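What Changed for the Night Crew at Pledham

The firm lets simulated robots practice in made-up homes before a real one meets a customer's rug. I spent February with the crew who used to tidy show apartments and now grade 47 runs a shift.

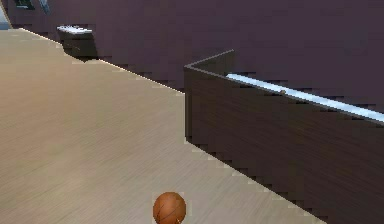

Their supervisor, Eyvindur Thorlacius, misses the mop. "It never asked for a score," he told me. Backs hurt less, eyes hurt more, and the pay stayed put. 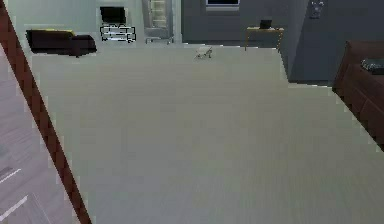 Figure 2. Simulated living room with a laptop on the table.

Of 182 disputed grades, the crew won 100.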